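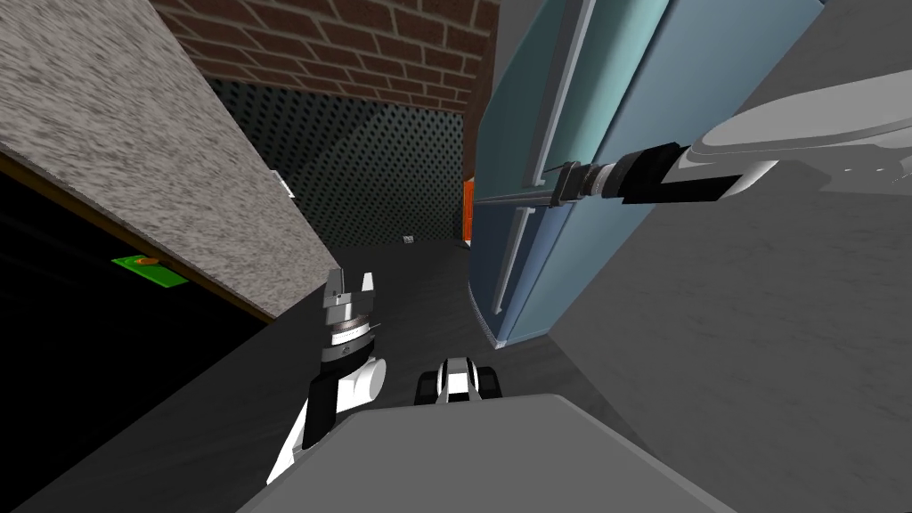
Fridge doors, week two

Nov 8, 2025

The set of simulated kitchen runs is at 1053 episodes as of this morning. I started it in April, dropped it over the summer, and picked it up again when Guido Leone offered to share the teleoperation work. He drives in the evenings and I drive before breakfast. We label in whatever time is left.

The task for this batch is opening the refrigerator by the upper handle with the right arm. It sounds simple and mostly is. The trouble is in the approach. The kitchen layout changes from one episode to the next – counter color, cabinet fronts, where the fridge stands – and the view is from up on the robot looking down, so in some layouts the fridge leans across the view at a steep angle and the handle is a thin silver line. I reach for it, touch it, and then find I am a little too far forward to pull.

My first instinct was to throw those runs out. Evaristo Ferraro talked me into keeping the ones where the driver recovers. His argument was that a policy trained only on clean reaches has never seen what to do after a bad one. I kept 2 kinds: the ones where I back off and try again, and the ones where I slide along the handle to a better spot. Runs where I just gave up are in a separate folder and don't count toward the total.

The left arm is a smaller headache. It has no job in this task, so each of us parks it differently. Guido leaves it low with the gripper open. I used to tuck it in close to the body. After training on the mixed set, the policy would wave the left arm between the two positions while the right one was trying to work. We now both leave it low and open, and I have marked the old runs so I can train with and without them.

I use a recording tool I call Molwood, which is 3 scripts and a config file. It saves the camera views, joint positions and gripper commands at every step. It does not yet save which of us was driving, and I regret that. I have been filling it in by hand from the time stamps.

Next is the lower handle, same layouts, same rules. I want to get the labels on this batch finished first.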